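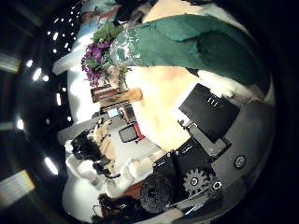

Does the Kendeo bunch come ready wrapped?
It arrives wrapped, with clear film gathered at the stems and a green outer wrap around that. You only need to think of something to write on the card.

Kendeo Purple Bunch, by Clivard

A small bouquet for people who find large bouquets a bit much. The flowers are purple, the leaves are green, and we have resisted the urge to add a glittery butterfly on a stick. It suits a desk, a bedside table, or the hallway shelf where the post goes to be ignored.

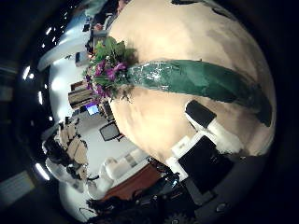
The wrap is there to keep the bunch together on the way from our door to yours. It will crinkle. If you are planning to creep up on someone with flowers, unwrap them first – or choose a person with the radio on.

Price: £30, card included
Vase: sold separately, see the Ballar range
Product code: 261
Ordering: before 4 in the afternoon for the next delivery round 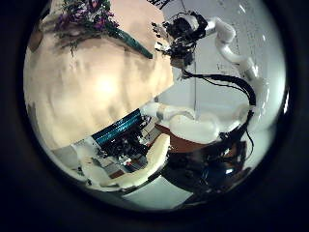

2 min read

Looking after it

Take off both layers of wrap before the bunch goes in water. We mention this for a reason, and the reason was very polite about it on the telephone. Trim the ends of the stems at a slant, strip any leaves that would sit below the waterline and keep the whole thing away from radiators and the fruit bowl.

A few sprigs will droop over the rim of the vase. Leave them. Tidying them up never makes a bunch look better, and it does tend to end with a handful of leaves and a guilty expression.
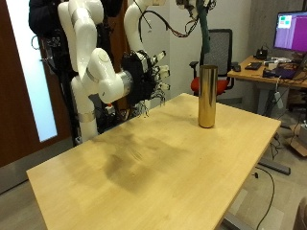
Wrapping options

We can leave off the green wrap if you ask in the order notes, but the clear film stays on for the journey. Swapping the purple for another colour isn't possible on this bunch. The Fikre is the one to look at if you want yellow, and it is tied and wrapped the same way.

Returns: please tell us the same day if your bunch arrives squashed. We can't take it back because the recipient prefers chocolates.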